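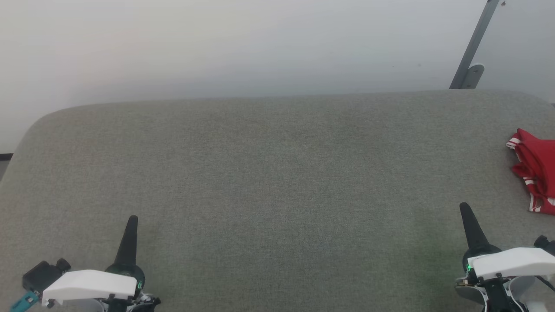

Figure 4. Red garment with white stripe trim, bunched on a gray upholstered seat. Coded as "seat, off-center, unfolded."

4.2 Clothing on upholstered seats

Of the 1,407 garment records in the Trevulness set, the largest share outside the bedroom came from sofas and padded benches. Chairs with a hard seat came next, followed by beds in rooms used mainly for sitting. We treat sofas and padded benches as one class in this section. Bhatia and Tomar coded them separately in the pilot, but the two coders disagreed too often on where a deep bench ends and a shallow sofa begins, and the distinction made no difference to the placement results.

A garment was coded on three points: where on the seat it lay, what shape it was in, and whether its type could be told without picking it up. Position was recorded as left, center or right of the seat as seen by a person facing it, with a further note if the garment touched an arm, a back or another item. Shape was recorded as folded, laid flat, draped or bunched. Type was recorded only when both coders agreed. When they did not, the item was entered under the broader heading that covered both answers. The red item in Figure 4 is one such case. One coder entered it as a shirt and the other as athletic shorts, and it stands in the table as "garment, sportswear."

Disagreements of this kind were most common for bunched items. A waistband, collar or cuff settles the matter quickly when it shows, but a garment dropped in a heap often shows only its trim. Stripes were of little help. They run along sleeves, side seams and hems alike, and a coder who sees a white stripe on a fold has learned the color of the trim and not much else. Plain items were no harder to name than striped ones once shape was taken into account.

Seat color had an effect we did not plan for. Coders worked faster on seats that contrasted strongly with the clothing, and slowest on gray garments against gray or gray-green weaves. Bright red, orange and white items on gray seats were almost never missed on the first pass. 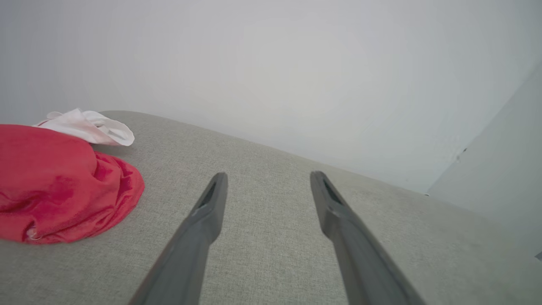
The weave itself mattered less than we had thought it would. Fine-textured covers and coarse ones gave similar agreement on shape, and the main trouble came at the far edge of the seat, where a rounded cushion falls away and a garment may be partly out of view. We asked coders not to guess at what lay past the edge. An item that could be seen on the seat and might have continued behind it was coded from the visible part only - a rule that Shukla had already used in the Solanki study and which we took over without change.

Residents' own accounts agreed with the coding in most respects. In the October interviews, people in the 200 households were asked what they meant to do with clothes left on a seat. The most common answer was that the item had been worn but was not yet ready for the wash. Sportswear was the exception. Residents mostly described it as waiting to be carried to the laundry, and it was bunched more often than any other type. Folded items on seats were nearly always clean and on their way to a closet, and several residents said they folded on the sofa out of habit, there being more room than on the bed.

4.3 Room surfaces and light

Color was coded under the room's ordinary light. For this reason the walls and ceiling were recorded along with the furniture. Most of the living areas had pale walls and a white or off-white ceiling, and these gave an even light over the seat with soft shadows in the folds. Agwaral's earlier scheme asked for a full list of fittings in each room. We cut this down to four entries: wall color, ceiling color, finish, and any marks or fixtures large enough to affect the light. 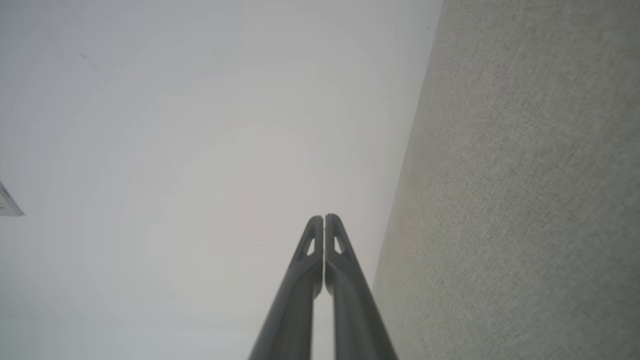
Figure 5. Ceiling in the same room as Figure 4. Matte, white to very light gray, with a few small dark specks. Coded as "plain, minor marks."

Small marks of the kind in Figure 5 were noted but not used in the analysis. Dark wood ceilings and strongly colored walls were rare in the set, and we left those rooms out of the color comparison, though they are kept in the placement counts. Mbwambo recoded the excluded rooms at a later date and found the same order of resting places: sofas and benches first, hard chairs second.

The coding sheet is given in Appendix B. Two entries on it, "draped over arm" and "draped over back," were merged after the pilot and should be read as a single category in Tables 5 and 6.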